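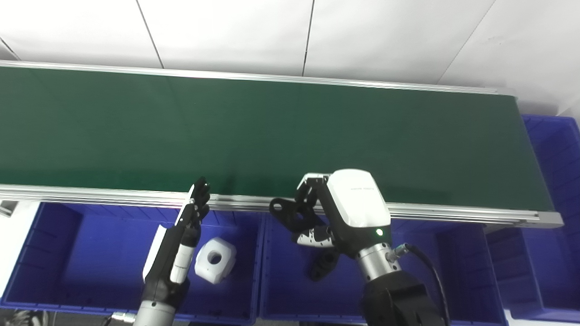 Nimholm, 23rd January

Clearing a wrist overtravel fault at the sorting belt

This procedure covers fault 71 on the two-armed humanoid at the Ladlow cell, where parts are moved between the belt and the blue bins below the near rail. Fault 71 means that one wrist joint has reached its soft limit while the hand was under load. Both arms stop and hold position. The belt does not stop by itself.

The fault was logged on 3 shifts before the cause was found. In each case the right hand had gone into the middle bin, a finger had caught on the bin wall, and the controller had tried to finish the lift by turning the wrist. The part itself was never jammed.

Before you start

You need the cell key, a 2 mm hex key, a flashlight and the teach pendant. Do not use the remote console for this job. The person at the pendant must be able to see both hands.

Do not rely on the green light on the right wrist housing. It shows that the wrist board has power. It does not show that the arm is safe to approach.

Making the cell safe

1. Stop the belt at the local switch and lock it out.

2. On the pendant, select Hold, then Drives Off. Wait for the brakes to click. The arms may sag slightly as the brakes take the load.

3. Turn the cell key to Service and take it with you.

4. If a hand is holding a part, support the part from below before going further. Finger pressure drops when the drives go off.

Freeing the hand

5. Look into the bin from the side and find out which finger is caught. It is usually the lowest one, curled under the palm. If you can't see it, use the flashlight. Do not feel for it.

6. Move the bin, not the hand. Push the bin down and away from the arm until the finger clears the wall. Never pull on the fingers. The tendons will stretch and the hand will need a full calibration.

7. Check the cable that loops down beside the right arm. Look for flattened spots or cuts in the jacket, and check that the connector at the silver joint is fully seated. Replace a damaged cable before restoring power.

8. Check the fingertip pads for tears. Tighten any loose pad screw by hand with the hex key.

Restarting

9. Put the bin back against its stop. A bin left 40 mm out of place is enough to bring the fault back.

10. Leave the cell, turn the key to Run and clear the fault on the pendant. Jog the right wrist to zero at the slowest speed. If it stops short, go back to step 5.

11. Run 2 empty cycles with the belt locked out, then remove the lock and start the belt.

Changing the limit

Do not widen the soft limit to get rid of the fault. This was tried in November and the wrist ran into its hard stop. The current fix is a higher entry point over the middle bin, in program revision Broltovham. Cells still on the older Grigaitė revision need the update before their next shift.

Send the fault log and the bin position to Radoslava Hubáček after every occurrence, including those that clear on the first attempt.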